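Shared Table Program: Progress Report to the Hapeta Fund
Reporting period ending August

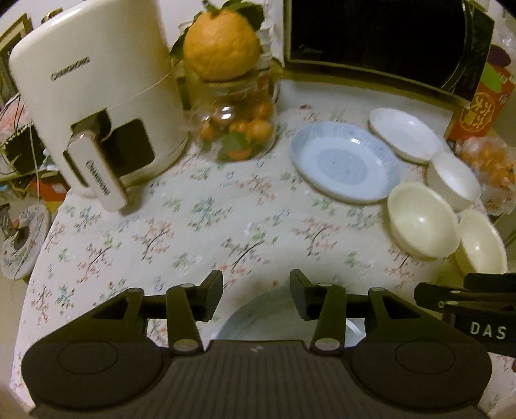 The Shared Table Program supports older residents of the Brullasden district in cooking and eating together in one another's homes. The grant from the Hapeta Fund covers small appliances, tableware, groceries and the time of two part-time staff. Sixteen households are now enrolled, against a target of 16 for the full grant year, and seven of these have hosted at least one meal. Host homes differ widely in size and in how they are furnished, and most have no separate dining room. In a typical host home a single round table has to hold the cooking equipment as well as the place settings, with a CHANGHONG air fryer and a black microwave oven standing on the same floral cloth as the plates and bowls. This has shaped much of our work in the period, and the sections that follow refer to it more than once.

Activities in the period

Home visits were completed for all enrolled households. Each visit was carried out by Lindsay Tamihana or Ashton Doolan and covered the electrical outlets, the table and seating, food storage, and any dietary needs. Where a household already owned a working air fryer or microwave oven, no new appliance was bought. The savings were moved to the tableware line with the agreement of your office.

Shared meals are held at midday. Hosts choose the menu and are free to set the table as they wish. Staff arrive at 10 a.m. to help with preparation and stay until the dishes have been washed and put away. The most common dishes were steamed fish, braised greens, rice and baked sweet potato. Several hosts asked for large oval plates for serving fish, which were not on our original purchase list, and these have been added.

Fresh fruit is supplied by Skallora, a local grower cooperative, at a reduced price. Small citrus has been the most popular item by a clear margin. It keeps well without refrigeration, needs no preparation, and hosts like to put it out in glass jars and bowls as decoration before the meal and then share it afterward. Softer fruit was less successful, and we have stopped ordering it.

Table space and appliance placement

The first round of visits showed that crowding on the table was the concern raised most often by hosts and guests. Guests reported having to reach past appliances to serve themselves. Hosts were reluctant to move an air fryer or a microwave oven to the floor or to a bedroom, and staff did not encourage it.

Following advice from Carleen Ruddock, our occupational therapy adviser, we have introduced the following practices:

Appliances stand toward the back of the table, with the doors and drawers facing the cook.
Serving plates and bowls are kept in the clear area at the front.
Cups are stacked until they are needed.
Boxed gifts and bagged fruit are moved to a side shelf before guests sit down.
Power cords are run behind the table and away from the walkway.

Hosts have taken up the first three readily. The fourth has been harder to apply, as many homes have shelves that are already full - in some cases with wiring and household items that the resident does not want disturbed. Ashton Doolan is pricing a narrow folding cart from Ronis that could hold one appliance and be stored flat against a wall between meals.

Budget

Spending remains within the approved total. The tableware line is overspent by $275 as a result of the added serving plates, and this is fully offset by the appliance line. No change to the overall grant is requested. Receipts have been filed and are available to the Fund on request.

Difficulties

Two planned meals were postponed when the hosts were unwell. Both hosts have asked to be placed back on the schedule. Recruitment of guests who live alone has been slower than recruitment of couples, and Lindsay Tamihana has begun making calls in the early evening, when residents are more likely to be at home.

Next period

We intend to hold a first meal in each of the nine households that have not yet hosted, to complete a trial of the folding cart in two homes, and to issue a short printed guide on table layout in large type. A draft of the guide will be sent to your office for comment before it is printed.

Submitted by Ataahua Tomoana, Program Manager
Reviewed by Ataahua Cosgrove, Director of Community Services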